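Handheld grippers and the clear-cup problem: a conversation with Cleiton Medeiros

Cleiton Medeiros runs manipulation data at Breven, where a policy called Prestau is trained entirely on demonstrations recorded with handheld grippers. The task set covers tabletop clearing. The first release, in June, used 872 demonstrations.

"Most of the work is deciding what not to keep," Medeiros said. The group discarded 169 recordings before training, mainly for tracking loss during fast wrist rotation. 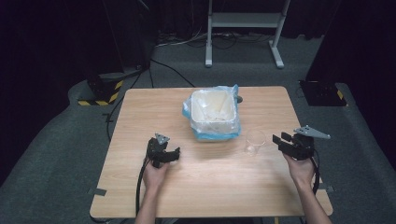 Clear plastic was the weak point of the first model. Medeiros said the policy approached opaque objects well but closed early on transparent ones. "The rim is the only reliable edge, and under overhead light it comes and goes." Raising the image resolution had little effect. Adding 30 demonstrations with varied cup positions had more.

The second problem was the bin. A lined bin changes shape between trials, and the model had learned to treat folds in the liner as a drop target. The group now rearranges the liner before each recording.
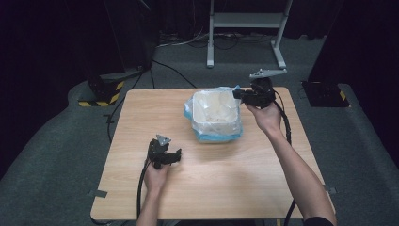
Macedo, reading the same results, is less convinced and puts the gain down to slower operator motion in the later recordings, a variable the report does not control for. Medeiros accepts the point. "We logged hand speed, but we did not balance for it. The next set will be balanced."

Wrist views are weighted more heavily than the head view during the final approach. Reflections from the tabletop remain a source of error, and the group has left them in the training data. "A matte cover would give us a better number on our table and a worse one on anybody else's."
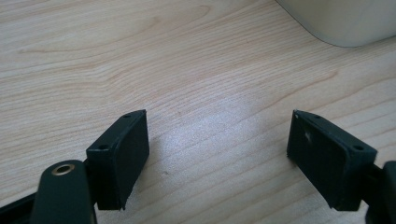 Next steps

A second site, Famivmont, will repeat the protocol with eight operators. Medeiros expects grasp success to drop at first and wants the failures reported by object type.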